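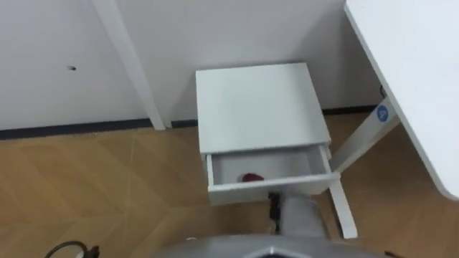
How to set the delay speakers in a long hall

In a long and narrow hall the people at the back hear mostly reflections from the walls. If you turn up the main speakers, the first rows suffer and the back rows still complain. The usual answer is a second pair of smaller speakers, placed halfway down the hall and delayed electronically. I have done this many times with rented equipment, and I write down my order of work for those who do it for the first time.

I assume that your main speakers are already placed and sound good in the front half. In my case they are two Stesari tops on stands, and the delay pair is the smaller Wuda model. The processor is a Lozano with four outputs. Any processor will do, as long as each output has its own delay, level and equalizer.

What you need

A tape measure or a laser meter, a measurement microphone with its stand, a laptop with analysis software, and a recording of speech that you know well. Music is less useful at the beginning.

Step 1. Place the delay speakers

Put them where the main system starts to become unclear. Walk slowly from the stage to the back door while the speech recording is playing, and stop when you begin to make an effort to understand. Go 2 meters back toward the stage from this point. The delay speakers stand there, one at each side wall, aimed at the last rows and turned slightly to the inside.

Check that they are high enough to pass over the heads of the people sitting near them. A person who sits directly beside a delay speaker should not feel that he has his own private loudspeaker.

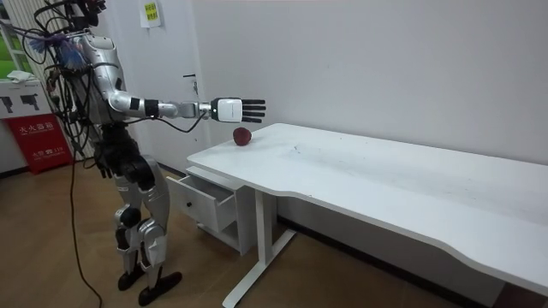

Outstretched arm and red apple at the near end of the desk

Step 2. Check the polarity

Many people skip this step and then lose one hour. Play a low tone through one main speaker and one delay speaker together, stand between them, and invert the polarity of the delay output. The low frequencies will become stronger or weaker. Write down which setting is stronger at your measuring position, but do not decide yet, because the delay time also changes the result. What you want to find now is a wrong cable. Compare the left and the right delay speaker with each other: they must behave in the same way.

Step 3. Find the delay time

Put the microphone on the axis of one delay speaker, in the middle of the area that it covers. Mute the delay pair and measure the arrival time of the main speaker on the same side. Now mute the main speaker and measure the delay speaker. Subtract the second value from the first. The difference is your basic delay time, and you enter it in the processor.

Then add 2 milliseconds. With this small addition the ear hears the main speaker first, and the voice seems to come from the stage. Some colleagues add much more. I find that with speech the words become a little soft if you go too far, so increase it only in small steps and listen after each one.

Repeat the measurement on the other side. In a symmetrical hall the two values should be almost equal. If they are not, measure again the position of the stands before you touch the processor. 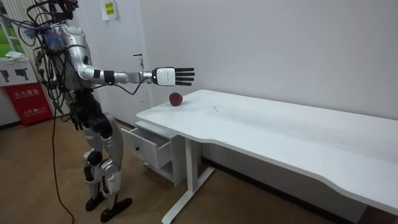
Silver and black robot, arm held out toward the white desk

Step 4. Set the filters

The delay pair does not need to play low notes. The main system carries enough bass to the back of the hall, sometimes more than enough. I put a high-pass filter at 400 Hz as a start and move it down only if the voices sound thin in the last row.

At the other end, the high frequencies are what the back rows are missing. Leave everything above 3,000 Hz flat at first. If the cymbals or the letter "s" jump out when you walk past the speaker, make a gentle shelf cut. Do not use a narrow filter for this.

Step 5. Set the level

Start with the delay output fully down and sit in the last row. Ask a helper to raise it slowly while the speech is playing. At some moment the words become clear, but you still believe that all the sound comes from the stage. Stop there.
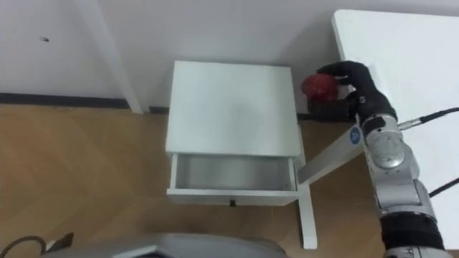
After that, mute the delay pair and listen to the difference. It should be a surprise how much you lose. If you hear only a small change, the level is too low, or the speakers are aimed too high. If the sound seems to jump backward when you open the mute, the level is too high or the delay time is too short.

Save everything as a new preset. I name it after the hall and the month, for example "Coris October", and I keep also the old one, because a cold and empty hall in the afternoon is not the same as a warm one full of people. Before the doors open, check the delay time one more time with the heating on.

If you use wireless links to the delay speakers, the link adds its own latency. Measure with the link in use, and do not copy the values from a cabled setup.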